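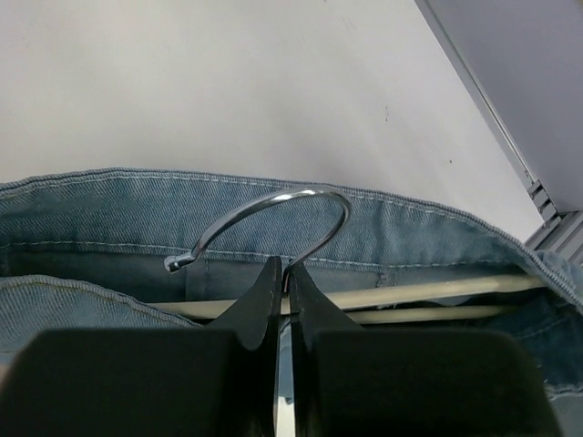
4. Setting up your crew roster

Preso sorts festival volunteers into shifts. It can't make them turn up, but it will remember who said they would.

1. Sign in and choose New Roster. Name it something you'll recognise in October. "Final final" has been taken.
2. Enter your gates, bars and campsites, one per line.
3. Set the shift length. Hodbridge uses six hours, with 2 crew leads on each.
4. Press Open. Applications start arriving at once, mostly from people who want the bar.

Note: a roster holds 960 names. After that, start a second one.
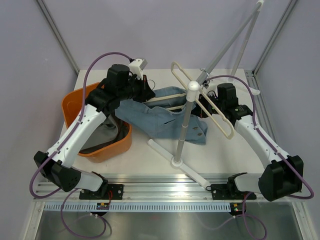
Uniform notes go out with the shift email, so fill in the Clothing box before you press Send. Keep it short. Gate crew at Hodbridge are told to wear something they can find in the dark and don't mind ruining; a light blue denim shirt is fine, white linen is optimism. Vests are handed out at sign-on and, in theory, handed back.

Caution: Send has no undo. Declan Sheehan once emailed the car park roster to the whole choir, and they came.

5. Swaps and no-shows 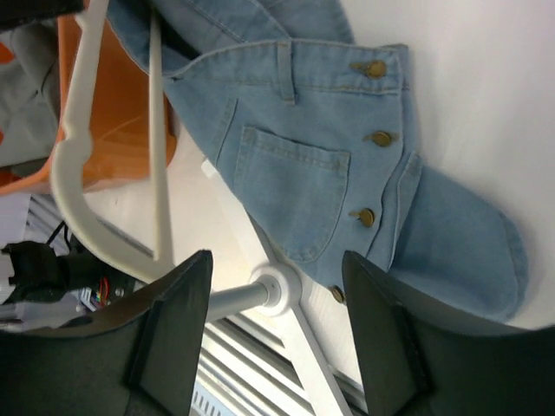 Preso Organiser's Guide — Issue 2, p. 24

1. Open the shift and choose Swap. Both people must agree — a thumbs-up in the group chat doesn't count.
2. If someone hasn't signed on, mark them Absent and ring the reserve list from the top.
3. Still short? Ring Rhea Mangubat at the crew tent, extension 3410.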